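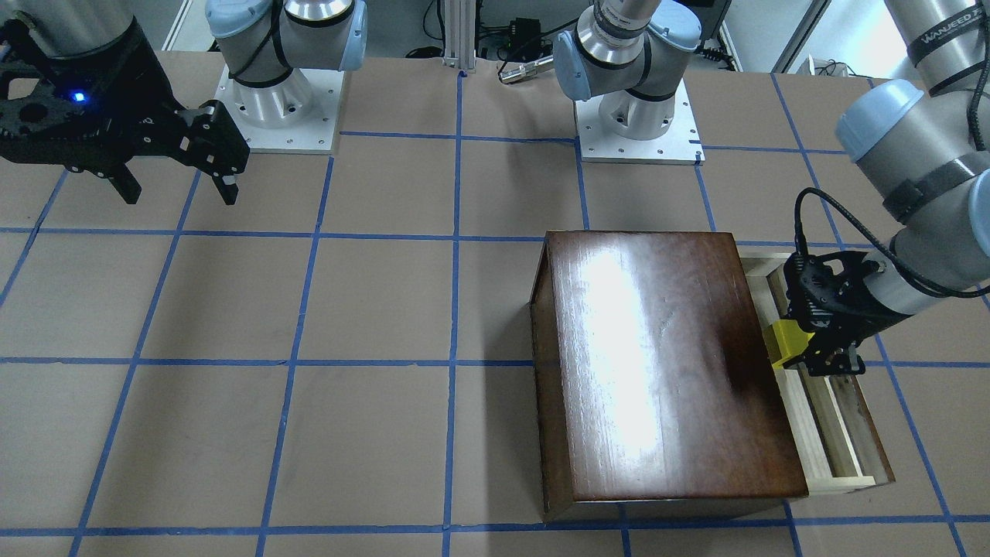

Figura 1. Pinza negra abierta sobre la mesa con cuadrícula azul.

Informe de proyecto: la publicidad en boletines de correo
Autora: Nanami Tanabe
Entrega: 21 de mayo

En este trabajo estudié si una marca pequeña puede encontrar clientes por medio de boletines independientes. Elegí la tienda de té Nitavano, que antes se anunciaba solamente en redes sociales. El anuncio se publicó en cinco boletines, con un presupuesto de 1.000 euros.
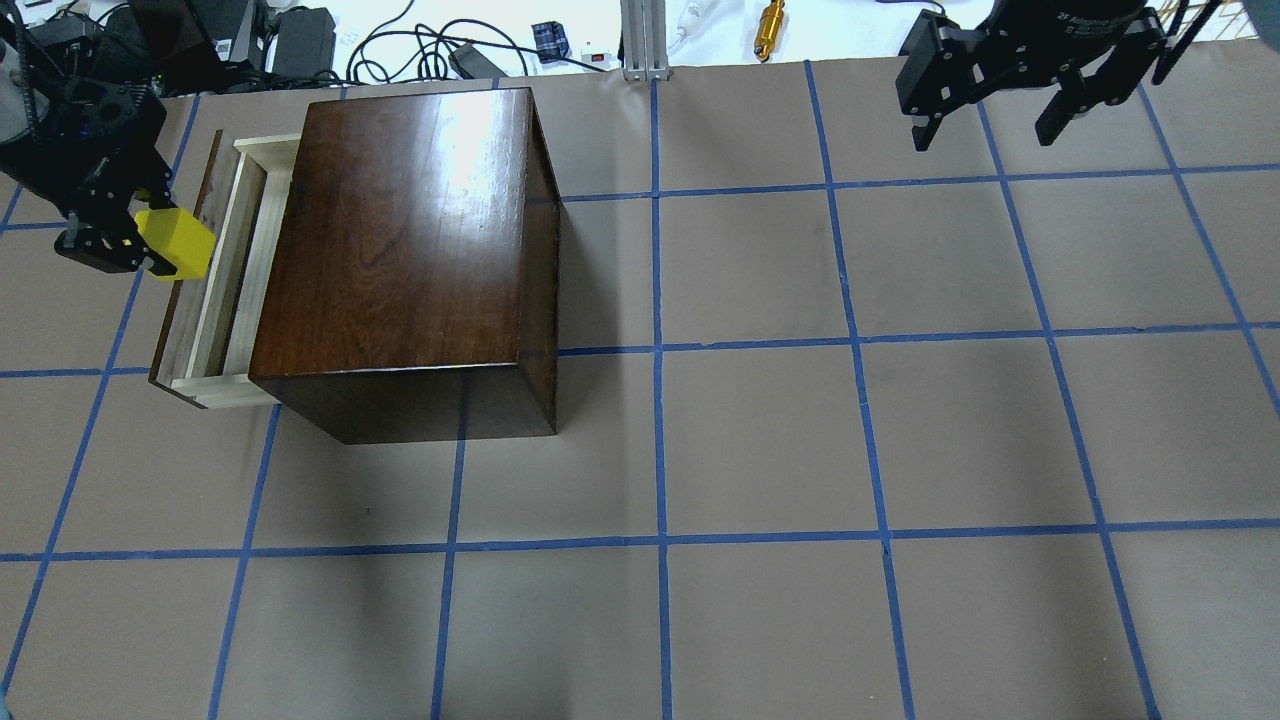

Figura 2. Mueble de madera oscura con el cajón abierto.

Recibimos 717 visitas y 16 pedidos. El boletín Festov, de cocina, dio la mayoría de los pedidos. Stasgate tiene más lectores, pero sus visitas fueron muy breves. Pienso que el texto del anuncio era demasiado formal para ese público.
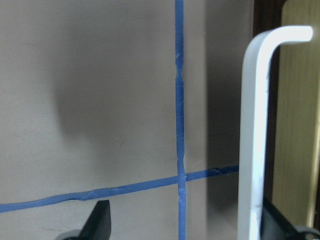 También el código de descuento causó un problema: varios compradores lo escribieron mal y tuve que revisar sus pedidos a mano. En octubre quiero repetir la prueba con un código más corto.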